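자주 묻는 질문 - 스툰다리 장난감 도서관

안녕하세요, 스툰다리(Stundari) 장난감 도서관입니다. 전화나 메일로 같은 질문을 여러 번 받다 보니 한곳에 모아 두면 서로 편하겠다 싶어 이 페이지를 만들었는데, 쓰다 보니 또 말이 길어졌네요. 급하신 분은 필요한 부분만 골라 읽으셔도 괜찮습니다. 읽고도 궁금한 점이 남으면 언제든 편하게 물어봐 주세요. 같은 걸 두 번 물으셔도 전혀 번거롭지 않습니다.

장난감 도서관이 뭐 하는 곳인가요?

책 도서관을 떠올리시면 거의 맞습니다. 책 대신 장난감과 보드게임, 퍼즐을 빌려 가서 집에서 실컷 놀고 다시 가져오시는 곳이에요. 지금 대출할 수 있는 물건은 약 900점입니다. 딸랑이 같은 아기 장난감부터 어른들끼리 밤늦게까지 붙잡고 앉아 있게 되는 전략 게임까지 섞여 있어서, 처음 오신 분들은 생각보다 오래 머물다 가시곤 합니다. 아이 없이 혼자 오셔서 퍼즐만 빌려 가시는 분도 많으니 쑥스러워하지 마세요.

이름이 왜 스툰다리인가요?

이 질문이 은근히 많습니다. 처음 장난감을 한 상자 내어 주신 이바르스 스프로지스(Ivars Sproģis) 선생님이 붙여 주신 이름이에요. 뜻을 여쭤보면 그때그때 조금씩 다르게 대답하셔서 저희도 이제는 그냥 부르기 좋은 이름이라고만 말씀드립니다. 선생님은 요즘도 가끔 들러 체스판 앞에 앉아 계시는데, 한 판 두자고 하시면 무척 좋아하십니다.

가입은 어떻게 하나요?

신분증과 연락되는 전화번호만 가지고 오시면 됩니다. 주소를 확인할 수 있는 우편물이나 고지서가 있으면 더 빨리 끝나고요. 한 집에서 한 분만 가입하시면 식구들이 같이 쓸 수 있습니다. 할머니, 할아버지가 손주 때문에 가입하시는 경우에는 손주가 다른 동네에 살아도 상관없습니다. 온라인 가입은 아직 준비가 안 되어 있어서 첫 방문은 꼭 직접 해 주셔야 해요. 이 부분은 늘 죄송하게 생각하고 있습니다.

회비가 있나요?

연회비는 없습니다. 대신 가입하실 때 보증금을 조금 맡아 두었다가 탈퇴하실 때 그대로 돌려드립니다. 형편상 보증금이 부담스러우시면 접수대에 살짝 말씀만 해 주세요. 서류를 내시라거나 사정을 설명하시라고 하지 않습니다.

한 번에 몇 개까지, 얼마나 오래 빌릴 수 있나요?

한 집에 네 점까지, 17일 동안 빌리실 수 있습니다. 왜 하필 17일이냐고들 물으시는데, 두 주로는 늘 조금 모자란다는 말씀이 많아서 사흘을 얹은 것뿐이에요. 기다리는 분이 없는 물건이면 한 번 연장이 됩니다. 전화 한 통이면 충분하고, 반납일 당일에 전화하셔도 받아 드립니다. 원목 기차 세트나 큰 인형의 집처럼 부피가 큰 것은 한 번에 하나만 가능합니다. 욕심내서 두 개를 들고 버스를 타셨다가 고생하신 분이 계셔서 생긴 규칙입니다.

반납이 늦으면 벌금을 내야 하나요?

벌금은 받지 않아요. 다만 늦어진 만큼 다음 대출을 쉬시게 됩니다. 아이가 도저히 손에서 놓지 않는다거나, 식구가 아프다거나, 깜빡했다거나, 저희가 안 들어 본 사정이 거의 없으니 늦었다고 발길을 끊지만 말아 주세요. 몇 달 만에 미안한 얼굴로 들고 오셔도 반갑게 받습니다.

조각을 하나 잃어버렸어요. 어떡하죠?

우선 너무 놀라지 마세요. 소파 틈, 청소기 먼지통, 외투 주머니, 강아지 방석 밑을 차례로 보시면 대개 나옵니다. 그래도 안 나오면 반납하실 때 무엇이 빠졌는지 상자 안 쪽지에 적어 주세요. 말씀 없이 그냥 돌려주시는 게 저희로서는 제일 곤란해요. 다음에 빌린 집 아이가 퍼즐 마지막 칸 앞에서 울게 되니까요. 나중에 찾으시면 봉투에 넣어 문 옆 우편함에 넣어 주시면 되고, 겉에 게임 이름만 써 주시면 저희가 알아서 제자리를 찾아 줍니다.

주사위나 말처럼 흔한 부품은 여분을 모아 둔 서랍이 있어서 대개 그날 바로 채워 넣습니다. 특별한 부품이라면 변상을 부탁드릴 때도 있는데, 그 경우에도 먼저 전화로 상의드립니다.

부서진 장난감도 고쳐 주시나요?

저희 도서관 물건이라면 당연히 고칩니다. 억지로 집에서 순간접착제를 바르지 마시고 부서진 조각까지 모두 모아서 가져와 주세요. 접착제가 한 번 묻은 자리는 긁어내는 데만 한참이 걸립니다. 댁에서 쓰시던 장난감은 원래 수리 대상이 아니지만, 5월에 여는 고치기 모임에는 가져오셔도 돼요. 바퀴 빠진 자동차, 소리가 안 나는 오르골, 팔이 헐거워진 인형 같은 것들이 주로 옵니다. 고쳐진다고 장담은 못 드려도 같이 뜯어보는 재미가 꽤 있습니다.

세척은 어떻게 하나요? 아기가 입에 넣어서 걱정돼요.

반납된 물건은 모두 닦고 말린 다음에 선반으로 갑니다. 플라스틱은 순한 세제를 푼 미지근한 물로 씻고, 나무는 꼭 짠 천으로 닦아 그늘에서 말립니다. 천 인형은 망에 넣어 세탁기에 돌리고요. 댁에서도 빌리자마자 한 번 더 닦으시는 분들이 계신데 전혀 서운하지 않으니 마음 편히 하세요. 부탁드릴 것은 두 가지 정도예요. 나무 장난감을 물에 담그지 말아 주시고, 건전지가 들어가는 것은 반납 전에 건전지를 빼 주세요. 알레르기가 있는 아이라면 미리 말씀해 주시면 향이 없는 세제로 닦은 것을 따로 챙겨 두겠습니다.

클로커(Cloker)가 뭔가요? 다들 그 얘기를 하던데요.

대출 카드를 관리하는 저희 예약 장부 이름입니다. 거창한 프로그램은 아니고, 누가 무엇을 기다리는지 순서대로 적어 두는 표예요. 원하시는 물건이 나가 있으면 "클로커에 올려 주세요" 하시면 됩니다. 차례가 오면 문자를 드리고, 6일 동안 안쪽 선반에 보관해 둡니다. 그 안에 못 오시면 다음 분께 넘어가지만, 미리 연락만 주시면 조금 더 맡아 둘 수 있습니다.

작은 부품이 있는 장난감은 몇 살부터 빌릴 수 있나요?

나이 제한으로 대출을 막지는 않습니다. 집마다 형제 나이도 다르고, 누가 가지고 노는지는 부모님이 제일 잘 아시니까요. 그래도 상자에 빨간 스티커가 붙은 것은 삼킬 만한 크기의 부품이 들어 있다는 표시이니, 아직 뭐든 입으로 가져가는 동생이 있다면 높은 곳에 두고 써 주세요. 작은 것들은 바닥에 바로 쏟아 놓고 놀기보다 쟁반 하나를 정해 두고 그 곁에서 노는 습관을 들이면 치우기가 훨씬 수월합니다.

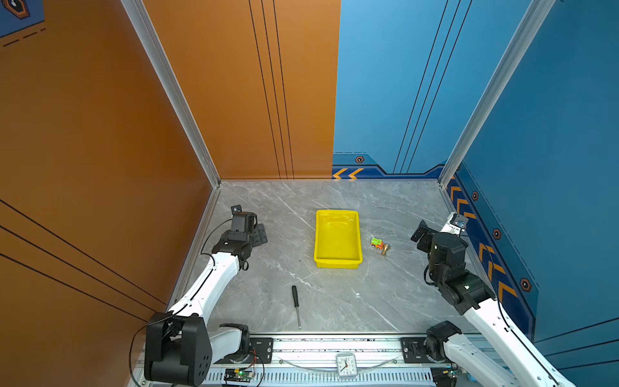
놀이가 끝나면 아이와 함께 하나씩 이름을 부르면서 상자에 넣어 보세요. 상자 뚜껑 안쪽에 구성품 목록을 붙여 두었으니 글자를 막 배우는 아이에게는 그것도 제법 좋은 놀이가 됩니다. 버트키에네(Butkienė) 선생님이 진행하는 오전 놀이 시간에도 마지막에는 꼭 이 정리 노래를 부르는데, 집에 가서도 부른다는 아이들이 있어 저희끼리 흐뭇해했답니다.

안 쓰는 장난감을 기증하고 싶어요.

정말 감사합니다! 다만 가져오시기 전에 전화를 한 번 주시면 좋겠습니다. 창고가 넓지 않아서 같은 종류가 이미 많으면 다른 곳을 소개해 드리기도 합니다. 조각이 조금 모자란 보드게임도 부품용으로 받고, 오래된 나무 블록은 언제나 환영합니다. 대형 봉제 인형과 보행기는 받기 어렵습니다. 기증하신 물건에 아이 이름을 적어 두고 싶다고 하시면 상자 안쪽에 작게 적어 드려요.

어떻게 찾아가나요? 주차는 되나요?

바르크게이트(Varkgate) 정류장에서 내려 빵집을 끼고 돌면 초록색 문이 보입니다. 간판이 작아서 지나치기 쉬우니 창가에 놓인 흔들 목마를 찾으시는 편이 빠를 거예요. 전용 주차장은 없지만, 무거운 물건을 싣고 내리실 때는 문 앞에 잠깐 세우셔도 됩니다. 유모차는 옆문으로 들어오시면 계단이 없습니다. 옆문은 안에서만 열리니 벨을 눌러 주시고, 대답이 늦더라도 조금만 기다려 주세요. 뒤쪽에서 장난감을 씻고 있으면 물소리에 벨 소리를 가끔 놓칩니다.

비 오는 날에도 여나요?

네, 엽니다. 비 오는 날에는 오히려 손님이 많아서 인기 있는 게임은 오전에 다 나가는 편이에요. 빌려 가실 때 쓸 비닐 덮개는 접수대 밑에 있으니 필요하시면 가져가시고, 다음번에 오실 때 돌려주세요.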